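Keeping carrots through the winter without a cellar

Posted in: Kitchen garden > Storing and preserving
Asked by Régis Bodin

We moved to a terraced house with a long thin garden and this is the first year I've had more carrots than we can eat as they come. I sowed two rows of a maincrop called Britus and one of an early type that I've mostly finished. The maincrop row is ready now, in October, and there must be enough to see us well past Christmas if I can keep them.

My parents had a proper cellar and put them in boxes of sand. I have no cellar. What I do have is a brick shed on the north side, which is dry but does get frost in it some years, a fridge that is already full, and a cupboard under the stairs that is too warm because the heating pipes run through it.

I tried a small batch in a plastic bag in the shed last month and they went slimy at the crown. A second lot left out on a shelf were bendy after 10 days. Soil is fairly heavy clay, and the garden slopes so the bottom end sits wet from November onwards. The carrots are at the bottom end, unfortunately.

Should I leave them in the ground or lift them, and if I lift them what do I put them in? I'd also like to know if they should be washed first. I've read both.

Thanks in advance.

Reply from Spyros Georgiou

Lift them. In light soil you can leave carrots in under a thick layer of straw and pull them as needed, but in wet clay the slugs and the rot will get more than you do. I lost most of a row that way on my old plot.

Pick a dry spell and loosen each side with a fork before pulling, as clay snaps the tips off. Twist the leaves off by hand close to the crown. If you cut them with a knife it is easy to take the top of the root with them, and that is where your slime starts.

Don't wash the ones you mean to store. Rub off the worst of the clay with your fingers and let them sit in the shade for an hour or two so that what's left dries and falls away. Then sort them. Anything forked, split, nibbled or snapped goes to the kitchen. Look for the small rusty tunnels left by carrot fly, mostly near the tip. Only whole, sound roots should go into store.

I do my sorting in a deep plastic bin, because the soil stays in one place and I can tip it back on the bed afterwards. A smooth-sided one is easy to wipe out.

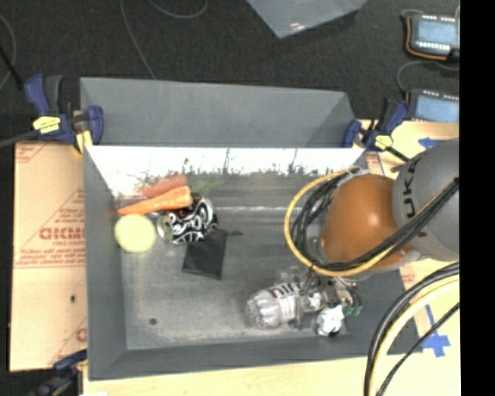

A carrot in the grey bin.

For the store itself, use a wooden box or a strong cardboard one lined with newspaper. Put down a couple of inches of sand, then a layer of carrots lying flat, head to tail and not touching, then more sand, and so on up to the top. Finish with a thicker layer of sand. Play sand is fine. Builder's sand will do if it has been rinsed, though it stains. It should be just damp. Squeeze a handful and it should hold together for a moment without dripping. If it's bone dry it will pull the water out of the roots and you'll have bendy carrots again.

Sand is heavy, so fill the box where it is going to stay. Mine holds 9 kilos of carrots and I can't shift it once it's full. If the weight is a problem, old potting compost works nearly as well, and so does coir. I used a bag of Todorova coir one year and the carrots kept until early March, although they did sprout a bit of white root hair. That scrapes off.

Your shed sounds right apart from the frost. Stand the box on a pallet or a couple of bricks, away from the outside wall if you can, and put an old blanket or some bubble wrap over the top when a hard night is forecast. Leave the lid loose. Mice will find it sooner or later, so a piece of fine wire mesh under the blanket is worth having.

Go through the box every few weeks. One bad root will spoil its neighbours. Keep apples and pears in some other place as well, as the gas they give off turns carrots bitter.

Reply from plotholder113

I just freeze them. Peel, slice, boil for 3 mins, cold water, drain, bag. Takes up a drawer but no messing with sand. They're only good for soups and stews after, the texture goes.

Reply from Marrow Lane

Agree with most of what Spyros says. Two things to add.

If you can clear even one fridge drawer, carrots keep very well there for a month or more. Your bag in the shed probably failed because it was sealed and the water had nowhere to go. Put a sheet of kitchen paper in the bottom, leave the bag open at the neck and change the paper when it feels wet. Washed ones are all right for this as long as they are properly dried.

For next year, I'd move the row to the top of the slope, or make a raised bed about as deep as your fork. Sow the storing crop in late May or early June so it isn't oversized by autumn. Very large roots tend to have woody middles and are more likely to split.

Comment from Régis Bodin

Thank you, that's very clear. I can get 20 kilo bags of play sand from the builders' merchant up the road, so I'll start with two and see how far they go. Does it matter if the sand has been used before? My neighbour has an old sandpit he wants rid of.

Comment from Spyros Georgiou

Sieve it and check that cats haven't been in it. If they have, buy new. I reuse mine for three or four winters, spread out on a sheet in summer to dry.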